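From: Tayla Maihi
To: mending-and-making list
Date: December 26, 2018
Subject: Re: [mending] Sweaters: fold, hang, or give up?

On the question of sweaters, Ammann wrote:

> I have been through the archive and I can't find that we ever settled
> this. My late aunt folded hers in thirds with tissue between. My
> husband hangs his and now has shoulders like a coat rack. I have six
> good wool ones and a single drawer that will take four if I lean on
> it. What are the rest of you doing? Also, does anybody still darn
> before putting things away, or is that just something we say on
> this list?
>
> Ammann

Well, we say it on this list. I have said it on this list myself, in August, in a tone I now regret.

My own system, for what it's worth, is that everything knitted comes out of the closet once a year and goes on the bed in the spare room, where I look at it sternly. Then I need the bed for a guest and everything goes back in. I have been calling this "rotating the woolens." My sister calls it something else.

This year I tried to do it properly. I wrote out three piles on an index card: keep, mend, go. By lunch I had one pile, and it was mend. I don't think I own a sweater that is in a condition to be kept. The gray cardigan has an elbow you could post a letter through. The green one is sound but was washed by a person who meant well, and would now suit a medium-sized dog.

To answer the actual question: fold. Don't hang anything heavier than a T-shirt if it's knitted. Fold the sleeves in across the back, then fold the body up once from the hem, and if the drawer is shallow, roll it. Rolling gets you one more sweater per drawer, so Ammann, you might get to five. The sixth you will have to wear. Tissue is nice if you have tissue. I have used the pages of a 1938 seed catalog that came with the house, and the ink stayed where it was, but I wouldn't try it with anything pale.

As for darning before storage, yes, you should, and the reason is that a small hole in a drawer is not a small hole by spring. I know this and I still don't do it. What I have managed is to run a loop of bright cotton around each hole before the thing goes away, so that I can find it later and feel bad in the right place. It takes a minute and it does stop the edge from traveling.

Which brings me to the brown one. Some of you will remember the brown one from the thread that got to 93 messages and had to be moved off the list. Heathered brown and tan, very warm, older than my car. It's on the pink bedspread as I write, the one with the belt-like straps printed on it that my niece picked and that I have stopped apologizing for.
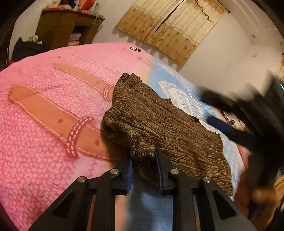 I would like to save it, and I've been going back and forth on yarn. The Ovska in the darker brown is close but too smooth, and next to a heathered wool it looks like a bandage. Stusten had a tweedy one that I liked, only it was sold in a 500 gram cone, and I am mending a sweater, I'm not founding a village. If anyone has a leftover bit of something brownish and uneven, I'd take it gladly and pay the postage. A few yards would do.

I'm also undecided between a proper woven darn and a duplicate stitch over a scrap of net. The darn will be stronger. The net will look better for as long as it takes me to catch it on the gate. Opinions welcome, though could we please do this one in under 93.

Prulasik asked me off list whether cedar blocks do anything. Sand them when they stop smelling and put them back. Mine have been sanded so often they're more of a cedar suggestion.

The guest comes tomorrow, so the bed has to be cleared tonight. You can all guess where the pile is going.

Tayla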